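Scuffed metal bin - can the floor of it be made to look decent again?

Lakton Household Help > Cleaning and Care > Metal

Posted by Iltwood, 27 Oct 2022

I have an open gray metal bin with sides that slope outward. It gets used for all sorts of things and the floor of it is a mess of pale scratches, rubbed patches and cloudy gray marks. The walls are better than the floor.

I have tried dish soap and hot water, then baking soda paste left on for an hour. The soap took off a bit of grime. The paste did nothing I could see. I don't know what metal it is. A fridge magnet doesn't stick to it, if that helps.

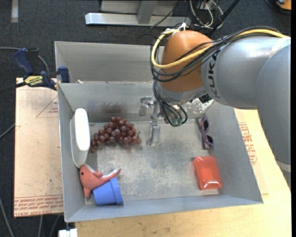
What I want to know

1. Are the cloudy marks something sitting on the metal, or is the metal itself worn?
2. Can I sand it without making it worse?
3. Grapes and other fruit sometimes go in there alongside toys, cups and sunglasses. Should I be lining it?

I'm not after a mirror finish. An even gray colour would do me.

Pollora
Member since August

Magnet not sticking means aluminium or one of the stainless grades. Find out which before you do anything else. Aluminium is light for its size and a key will mark it easily. Stainless is a fair bit heavier and harder to scratch.

For the cloudy marks, wipe a small patch with white vinegar on a rag, leave it a couple of minutes, rinse and dry. If the patch comes up clearer than the metal beside it, you had a film or water scale. If it looks the same once dry, it's wear and you're into abrasives.

You can sand it. Wet and dry paper, plenty of water, and go in one direction only, along the long side. Don't go in circles. Start with 500 grit on the scratched areas, then 1000 over the whole floor. You can finish with 2000 but for an even dull gray I'd stop at 1000 - the finer you go, the more the next scratch shows. Deep scratches will still be there when you're done. Allow roughly 8 sheets, as they clog quickly on soft metal.

Wash it well afterward and dry it with a towel. Left to air dry it will spot.

On the fruit, I'd put it in a bowl or on a tray. Grape juice is acidic and will leave dull spots on bare aluminium if it sits. I wouldn't put loose fruit on a freshly sanded surface at all until it has been washed twice.

tinshed_rd

just put a rubber mat in it. mine's been like that for years and I stopped looking at the bottom

Liepiņa

Agree with most of what Pollora wrote. Two things to add.

Check whether the metal is coated before sanding. Some bins have a clear lacquer and the rubbed patches are where it has gone. If you sand through half of it you get a blotchy floor that looks worse than what you have now. A drop of acetone on a cotton bud in a corner will usually soften lacquer. Open a window.

Also, keep baking soda paste off aluminium. It can darken it if left on, and an hour is a long time.

If you do line it, cut the mat a little short of the walls so you can get a finger under it to lift it out for washing.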